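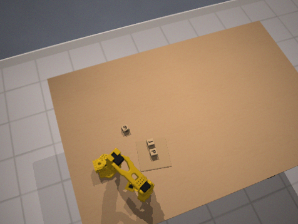

Home Explore Notifications Profile

1/ My mother-in-law taught all three of her kids to spell at the kitchen table and now she's doing it with my daughter, so I've had a front row seat since February and I have some thoughts (sorry, this got long, get a coffee).

2/ We started with the list the school sends, 30 words, and every evening ended in tears - usually hers, twice mine. Napaporn watched this for a while, very politely, and then asked if she could have a turn.

3/ She threw out the list! They do five words a night and she picks them out of whatever the kid is mad about or in love with. First night was "avocado," because of an argument at dinner.

12 replies 17 reposts 171 likes

4/ They say the word, clap it, then build it with letters before anybody picks up a pencil. I thought that was a baby step for a second grader. I was wrong, she stopped flipping her b and d within weeks.

5/ Chie Kubo down the street lent us her old Ponness word cards too, which are lovely, but we mostly use the backs for grocery lists now.

6/ Anyway she spelled "necessary" at breakfast this morning with her mouth full of toast and I had to go stand in the hallway for a minute. If you have a grandma handy, borrow her.

Show more replies
2 min read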